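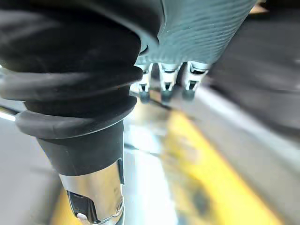
Francine Ouellet told me to start with the soup, so I'll start with the soup. Gretis began as a pot of leek and potato that I sold from my front porch in March, mostly to people walking their dogs. I'd made far too much of it and I couldn't stand to throw it out!

These days we're a proper lunch delivery company with a real kitchen on Wojcik Street (yes, the one with the terrible parking). We cook in the morning, load up, and bring hot lunches to offices and workshops all over the east side. On a busy day that's 400 lunches, and I still taste every pot before it leaves, which my doctor has opinions about. 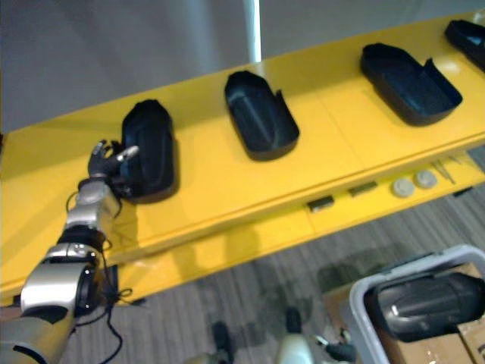

The menu changes every week, except for the leek and potato, which I tried to drop once and got so many emails that it was back by Thanksgiving. Everything else depends on what looks good at the market. If you hate beets, tell us when you sign up and you'll never see one. We've got 2 delivery routes, Stodik and Sernex, named after my grandmother's villages, and you can find out which one you're on by typing your zip code into the order page.

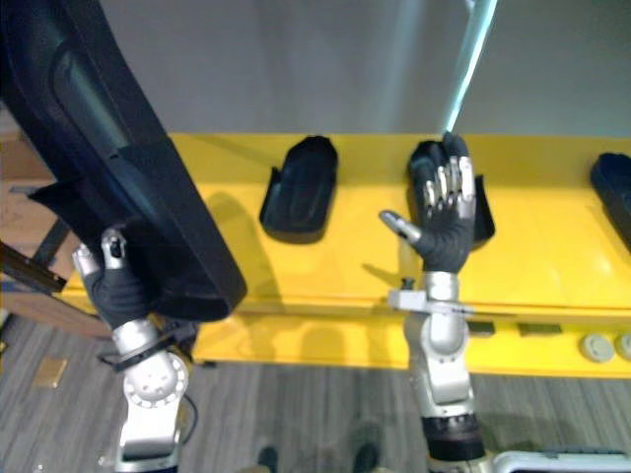
Yellow shelf, black tray

We don't do contracts. Order for a day, a month, whatever suits you, and skip a week if everybody's away. Our spring menu starts 22nd March and there's a rhubarb crumble on it that I'm a little too proud of. Come by and say hi if you're near the kitchen, side door, ring twice.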